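Warum Bettwäsche beim Waschen einläuft

Wissen für Kinder, Bereich Stoffe und Fasern
Text: Oduor Mwakyusa

Ein neuer Bezug passt genau auf die Matratze. Nach der ersten heißen Wäsche spannt er an den Ecken. Der Stoff ist kürzer geworden, obwohl kein Stück davon fehlt. Fachleute sagen dazu: Er ist eingelaufen. Um das zu verstehen, muss man wissen, wie ein Stoff aufgebaut ist.

Die Faser

Baumwolle wächst an einem Strauch. Nach der Blüte bildet sich eine Kapsel, und in der Kapsel liegen die Samen. Auf jedem Samen sitzen viele feine Haare. Diese Haare sind die Baumwollfasern. Eine einzelne Faser ist meist nur wenige Zentimeter lang und dünner als ein Kopfhaar. Unter dem Mikroskop sieht sie aus wie ein flaches, verdrehtes Band. Die Verdrehung ist wichtig, denn dadurch haken sich die Fasern aneinander fest.

Baumwolle besteht fast ganz aus Cellulose. Cellulose ist der Stoff, aus dem auch die Zellwände anderer Pflanzen gebaut sind. Sie zieht Wasser an. Deshalb trocknet ein Baumwollhandtuch die Haut gut ab.

Vom Faden zum Gewebe

In der Spinnerei werden die Fasern gekämmt, nebeneinandergelegt und verdreht. So entsteht ein Garn. Je stärker es verdreht ist, desto fester wird es.

Am Webstuhl werden viele Garne nebeneinander gespannt. Sie heißen Kettfäden. Quer dazu läuft ein weiteres Garn, der Schussfaden. Er geht abwechselnd über und unter den Kettfäden hindurch. Diese einfachste Art zu weben heißt Leinwandbindung. In der Weberei Gernlow stehen dafür Maschinen mit 3000 Kettfäden. Die Kettfäden müssen straff sein, sonst gibt es Fehler im Muster. Während des ganzen Webens wird also an ihnen gezogen.
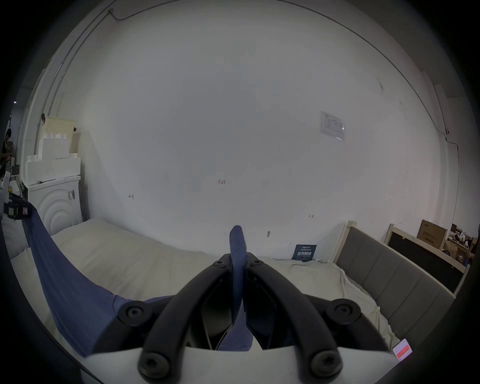
Wird ein Garn unter Zug verarbeitet, bleibt ein Teil dieser Spannung im Stoff zurück. Das trockene Gewebe hält sie fest, denn die Fäden reiben aneinander und können kaum verrutschen. Im Wasser ändert sich das. Die Fasern saugen sich voll und werden dicker. Das nasse Garn wird beweglich, und die Spannung löst sich.

Dazu kommt ein zweiter Vorgang. Jeder Faden läuft in kleinen Wellen über und unter den anderen hindurch. Werden die Querfäden dicker, muss er größere Bögen machen. Für größere Bögen braucht er mehr Länge. Die holt er sich, indem das Gewebe enger zusammenrückt. Der Stoff wird kürzer.

Die Bewegung in der Trommel und die Wärme verstärken beide Vorgänge. Nach dem Trocknen werden die Fasern wieder dünner, aber das Gewebe kehrt nicht von selbst in die alte Form zurück.

Ein Versuch mit Lineal

Du brauchst: ein Stück ungewaschenen Baumwollstoff, einen wasserfesten Stift, ein Lineal und eine Waschmaschine. Frag vorher einen Erwachsenen.

Zeichne auf den trockenen Stoff ein Quadrat mit 400 Millimetern Seitenlänge. Markiere an einer Seite, in welche Richtung die Kettfäden laufen. Am Rand einer Stoffbahn liegt die feste Webkante, und die Kettfäden verlaufen immer parallel zu ihr. Wasche den Stoff bei 60 Grad, lass ihn flach trocknen und miss noch einmal.

Ist eine Seite jetzt 12 Millimeter kürzer, dann ist der Stoff in dieser Richtung um 3 Prozent eingelaufen. Die Rechnung lautet: 12 geteilt durch 400, mal 100. Oft ist der Wert in Kettrichtung größer als in Schussrichtung.

Und andere Stoffe?

Polyester nimmt kaum Wasser auf und quillt deshalb fast nicht. Wolle verhält sich wieder anders. Ihre Fasern tragen winzige Schuppen, die sich bei Wärme und Reibung ineinander verhaken. Das nennt man Verfilzen.

Viele Hersteller lassen Baumwollstoff schon in der Fabrik schrumpfen, bevor er zugeschnitten wird. Auf dem Etikett steht dann manchmal »vorgewaschen« oder »sanforisiert«.

Wörter zum Nachschlagen

Cellulose: Baustoff der pflanzlichen Zellwand
Kette: die gespannten Längsfäden eines Gewebes
Schuss: der Querfaden
Quellen: dicker werden durch aufgenommenes Wasser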